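Keeping Things Findable: Shared Storage in Small Offices
Speaker notes, spring programme for office managers
Speaker: Catriona Kinnear, Workplace Services, Rolberg
May 30, 2019

Opening
Welcome delegates and thank Ursina Leitner for the introduction. Confirm that questions will be taken at the end, except on terms, which may be raised at any point. Handouts are on the side table; the retention chart is on the reverse.

State the scope. The talk concerns paper and small supplies in offices of up to 70 staff. Electronic records are covered in the session led by Ming-te Chien and will not be discussed today.

Background
When the Rolberg office reviewed its cupboards in April, it held roughly 3,000 paper files. Many were copies of papers already kept by the finance team. Others had been retained after a member of staff moved on, and no one had been given the authority to dispose of them. Pause at this point and ask delegates who may sign off disposal in their own office.

The review was led by Ritu Kushwaha, whose written report is available on request. Her main finding was that space was adequate. The difficulty lay in labels, which had been written by different people over many years and followed no common pattern.

Choosing what goes where
Explain the three zones used in the Dosow guidance. Daily items are kept at the desk. Weekly items are kept in shared furniture within the same room. Anything used less often goes to the store room, with an entry in the register.

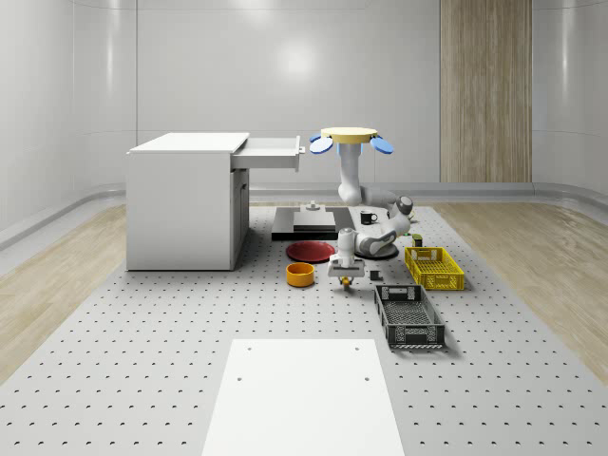 Reading time for this section: 4 minutes

Shared furniture is where most disputes arise. A drawer in a shared cabinet should have one named purpose and one named team. Mixed drawers fill quickly and are seldom cleared. Offices are advised to leave enough floor space for a drawer to be pulled out fully, and to check this with the furniture in its final position - a plan on paper does not always show the difficulty.

Labels
Recommend plain words. "Travel claims, current year" is preferred to a code. Where a code cannot be avoided, the key should be fixed inside the cabinet door. The Pekora branch office reduced its list to 12 headings, and Flurina Zaugg has kindly allowed these to be reproduced in the handout. Read out the first few only.

Disposal
Refer delegates to the retention chart. Papers past their date should be removed once a year, with two signatures in the register. Confidential papers are to be shredded on site. If asked about contracts, advise that the legal team must be consulted first - do not offer a view from the platform.

Supplies
Keep this short if time is pressing. One person orders, one person checks deliveries. Envelopes and printer paper should be stored flat and away from outside walls.

Questions
Likely to be raised: locked drawers, staff who work part of the week in another office, and the cost of new labels. For costs, refer to the last page of the handout. Remind delegates to return their badges at reception.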